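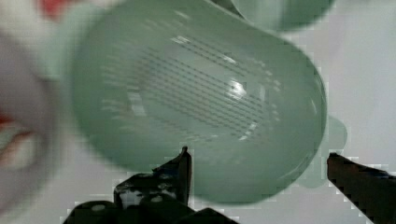

工单标题：腕部相机画面偏糊，滤盆类物体的示范数据被质检批量打回
项目：Burine 桌面整理数据采集
优先级：中（提交人选了“紧急”，系统改回“中”，提交人又改了一次，现为“中”）
提交人：Haf Rosser
处理人：Valeriano Campos
抄送：Zübeyde Tokgöz、Graciela Cáceres
创建日期：2025年10月6日

问题描述

上一批交了351条遥操作示范，质检脚本退回241条，理由统一写着“目标物不清晰”。我逐条看了前面一部分，被退的几乎都是浅绿色滤盆。红色番茄酱瓶一条没退，看来脚本和小孩一样，喜欢颜色鲜艳的东西。

腕部视角里，滤盆一靠近夹爪就占掉大半个画面，盆壁半透明，底下的桌面又是白的，边缘本来就淡，手臂再一动就更糊。外部视角没有这个毛病。九月份用同一套脚本跑过一批，没有出现这种比例的退回。

已经试过的办法：
重启采集程序。没用。
重启工作站。没用，顺便丢了没保存的标注备注。
擦镜头。镜头很干净，现在更干净了。
请Osian换个手法再录一遍。他录了，也被退了，之后话变少了。

处理记录

Valeriano Campos：
收到。先别删那241条，质检退回不等于数据不能用。请补三样东西：腕部相机当前的曝光时间，质检脚本的版本，再加一段外部视角的原始文件，不要转码过的。上次有人发来的是手机拍屏幕，我对着摩尔纹研究了一个下午。

Haf Rosser：
曝光是“自动”。脚本版本在附件里。外部视角正在传，网速您是知道的。

Valeriano Campos：
“自动”两个字已经解释了一半。桌面是白的，镜头离桌子远时压低曝光，滤盆一挡上来又往回拉，一条轨迹里亮度来回跳。请改成手动，把曝光时间固定下来，暗一点没关系，宁可暗也不要拖影。亮度不够就加灯，不要加曝光。

另外，脚本里“清晰”的判定用的是整幅画面的边缘强度。这个写法对番茄酱瓶很友好，标签上有字，边缘多得用不完。对一个半透明的绿盆就不太公平了。

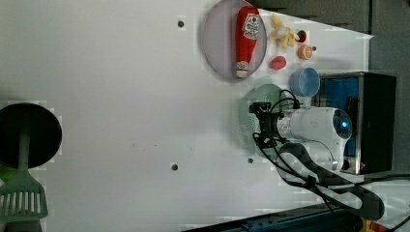 外部视角看了，桌上的东西摆得没有问题，请不要为了迁就脚本去改布景。模型以后要面对的就是这种桌面：盘子上横着瓶子，滤盆被手臂挡住一部分，旁边再堆几样玩具食物。如果只留下看得清清楚楚的样本，学出来的策略就只会在看得清清楚楚的时候干活，这种策略我们已经有一个了，在Sarketti那台机器的硬盘里，没有人去打开它。

Graciela Cáceres：
插一句。阈值是我定的，当时拿Jonton那批数据调的，里面全是积木，棱角分明，所以阈值偏高。我认。但请不要直接把它调成零，上回有人这么干过，连相机没插的那几条都通过了。

Valeriano Campos：
没有人要调成零。建议把判定区域限制在目标物的框内，并且腕部和外部两路一起看，有一路合格就算过，两路都糊才退。

Haf Rosser：
两路一起看的话，时间戳得对得上。我刚抽了几条，外部那路比腕部晚2帧。这个算不算另一个问题？

Valeriano Campos：
算。但请不要另开工单，我这边列表已经要翻页了。先按下面的步骤走，时间戳放在第三步。

操作步骤

1. 在腕部相机的配置里关掉自动曝光，同时关掉自动白平衡。两个都要关，只关一个的话，绿盆会在录制中途换颜色，标注的人会来找你。

2. 录一条静止的：手臂停在滤盆上方，夹爪张开，保持几秒。再录一条正常速度的。两条放在一起对比，静止那条也糊就是对焦问题，只有运动那条糊就是曝光时间还太长。

3. 校时。两路相机都改用采集主机的时钟，别再各过各的。改完以后开合一次夹爪，检查两路画面里手指动作是不是落在同一帧。

4. 换成盘子再录几条。盘子也有半透明的绿色款，正好用来验证改动对别的浅色物体是否有效。外部视角请和腕部视角同时存，文件名保持一致，不要再出现“最终版”“最终版真的”。

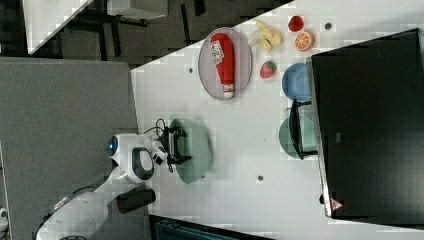
5. 用新的判定规则把被退的241条重新跑一遍，结果贴回本工单。仍然不过的请人工看，不要直接丢。人工看的标准只有一条：你自己能不能从两路画面里看出手臂打算干什么。

后续

Haf Rosser：
第1、2步做完。静止那条清楚，运动那条改短曝光后好了很多，只是画面偏暗，已经从隔壁借了一盏灯，借条写的是Osian的名字。第3步也做了，手指动作现在同帧。

Zübeyde Tokgöz：
我是等数据训练的那一方。请问这批还能不能凑够1,000条？计划表上写的是这个数，计划表不是我写的，但每次都是我去解释。

Valeriano Campos：
要看第5步的结果。旧的能救回来多少就少录多少。不要让操作员赶进度，赶出来的示范手抖，模型会把手抖也学过去，而且学得特别好。

Osian Rosser：
我没有手抖。那是Fujimoto那副手柄的摇杆漂移，九月就报过了，工单状态是“已解决”，解决办法是“请多观察”。我一直在观察。

Valeriano Campos：
已重新打开那张工单，并关联到这里。换手柄之前，请在每条示范的备注里注明用的是哪一副。

当前状态：等待提交人反馈（第4步录制中，第5步未开始）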